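Projects > Velley > Software working group > Minutes

Minutes – Velley software working group, March

Chair: Folke Haugen
Attending: control, perception, planning and tooling leads; one observer from the Serora integration side
Start: 10:05

1. Previous actions

The log rotation fix is merged. The joint limit table for the right arm has been regenerated and checked against the controller. The request to move the build machine is still open and carries over.

2. Control

The gripper driver now reports commanded and measured width in the same message. Previously these arrived on separate topics, and the planner could pair a new command with an old measurement. Control loop timing was reviewed over a run of 2000 cycles. There were 5 overruns, all during trajectory handover from one arm to the other. Haugen asked whether the handover could be preloaded. Control thinks so, but the buffer is shared with the stop logic and any change there needs a second reviewer.

Agreed: preload on a branch, no merge before review.

3. Perception

Segmentation was discussed with the two-arm pad task on the monitor. Two items hold up the next release. The aluminum tray reflects light, and the depth map drops out along the channels. The wear-sensor wire on a held pad is thin enough that the mask often stops at the backing plate. The planner then treats the space under the gripper as free – it is not, if the wire loops down toward the arm.

Perception proposed a padded collision volume attached to the pad whenever it is in a gripper. Planning would accept this as an interim measure, provided the padding is a parameter and not compiled in. The small black ring class stays in the label set for now. It is detected reliably against brown paper, less so against the tray.
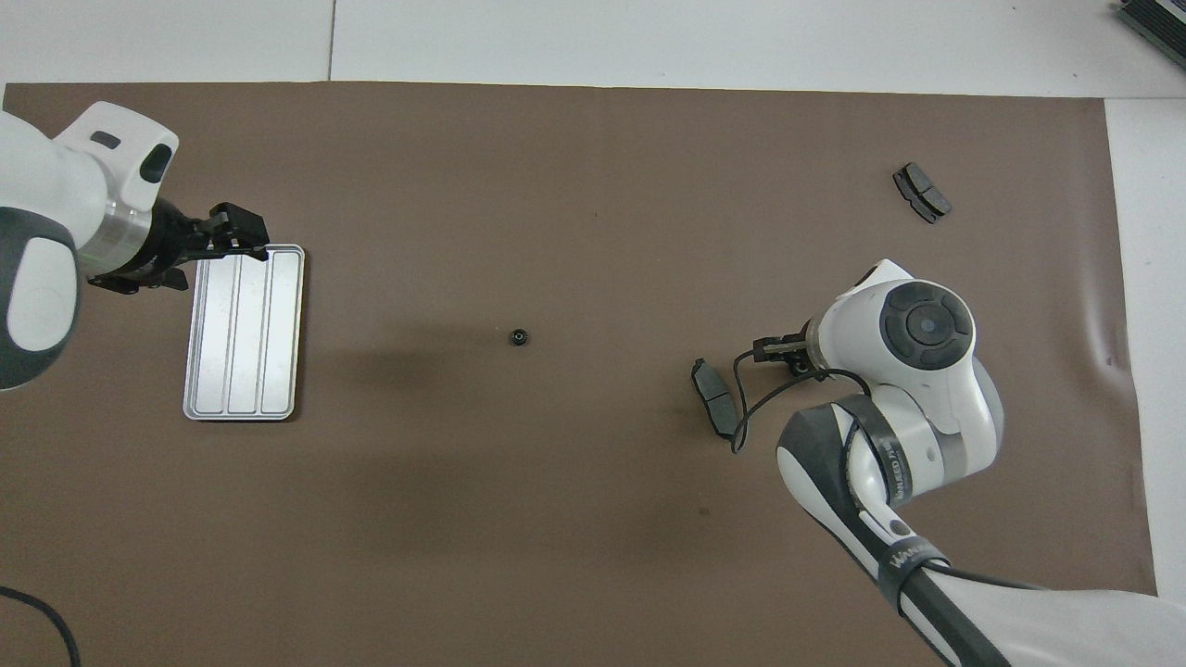 4. Planning

The Bustamante planner branch was rebased and passes 163 regression cases. Two fail. Both involve the left arm waiting over the tray rim while the right arm approaches with a pad. The planner finds a path, then rejects it at the final check because the two stages use different clearance values. There was some discussion of which value is correct. No decision; planning will write up both.

5. Tooling

Replay files can now be trimmed by time without re-encoding. The viewer still loads the whole file before showing anything, and this was raised again. Tooling will look at indexed loading after the release.

6. Actions

- Control: handover preload branch, with second reviewer named
- Perception: padded volume as a runtime parameter
- Planning: note on clearance values
- Tooling: carry over the build machine request

Closed 11:20.

Comments

mkl: Item 4, the final check reads clearance from the old config file. I would look there first.

planning-dev: Confirmed, it does. Will go in the note.

tess_r: Can the overrun traces be put on the shared drive?

Contact: Velley software working group | © Findance | Back to top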